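Apr 6, 2026

Salt diary, continued from the last page, where the coffee went.

Bread first, as that is where I left off. I had been assuming that my sodium came from crisps and guilt. It comes from toast. Two slices of the Grundberg rye in the morning, two more at lunch with the Vincze cheese, and I am at 981 mg before I have cooked a single thing. I weighed the slices twice, hoping the kitchen scale was drunk. It gave me the same answer both times, in grams, with no sympathy.

Swapped the rye for oats for nine days. Numbers dropped nicely. Mood dropped too, though I did not have a column for that. Added one on day four.

Note for anyone copying the method: log the food before you eat it. Logged afterward, my portions shrink by themselves. On day six I had apparently eaten "some soup." I have no idea what that means and I wrote it.

Soup test, done properly this time. Same pot, same carrots, same lentils. Half got the usual stock cube, half got a bay leaf, a spoon of vinegar and the rind off an old lemon. Octavian Hodoroagă tasted both blind and picked the lemon one as the salty one. I asked again after he'd had some water and he picked it again, now slightly annoyed. So acid does fool the tongue, or at least his. Will repeat on a person who does not put soy sauce on eggs.

Flotero (the tracking app) still files every lentil under "legume, canned, drained" and adds salt I never used. I have been correcting it by hand. Wrote to them in August and got a cheerful message about hydration.
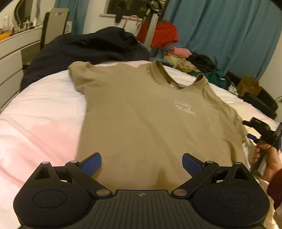
Khaki tee, front side up on the bed.

Restaurant problem remains unsolved. Ate out once during the oat stretch and the estimate came to 902 mg for a bowl of noodles, which I think is flattering. I drank half the broth. I am entering it as all of the broth and calling it even. From now on the rule is one meal out a week, entered high, no arguing with myself in the margins.

Things I got wrong:
– Rinsed the olives and then wrote them down as unrinsed. Fixed.
– Called cottage cheese "basically free." It is not. See the tub.
– Compared a weekday with a birthday. The birthday won.

Thirst has gone down. Sleep is the same. My rings fit the same as ever, so I'm dropping that row – it was taking up space and making me stare at my hands during meetings.

Next: 16 days with the rye back, one slice only, cheese on alternate days. Unsalted butter under protest. If the number stays low I will declare the oats optional. Need to buy lemons, and find out whether mustard counts as a spice or as cheating.

Comments

kettle_on: Mustard is cheating. Read the jar.

Octavian Hodoroagă: For the record, the lemon one WAS saltier.

Kidadance: Did the mood column get better when the toast came back? Asking as someone on day three of oats.

plainrice: Same trouble with the app and lentils. I gave up and entered mine as chickpeas.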